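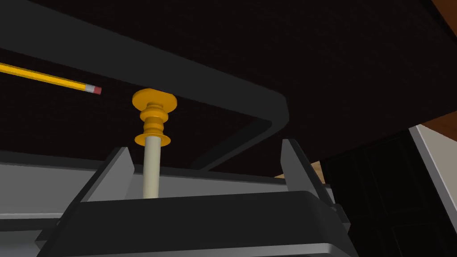
Langat replied:
Disagree on the 900 mm spacing. My tomatoes in Hiltville had that much room and still got blight by December.

Botis_19 replied:
Blight's about wet leaves. Water at the base before 9 am and take off the bottom two branches.

Langat replied:
Did all that. It rained for a fortnight – can't water around that.

C. Akinola replied:
I go 600 and prune hard. Smaller fruit, but I picked 124 off one row of cherries.

Botis_19 replied:
Cherries don't count, they'd grow in a gutter. What variety, Langat?

Langat replied:
Grosse Lisse, from seed.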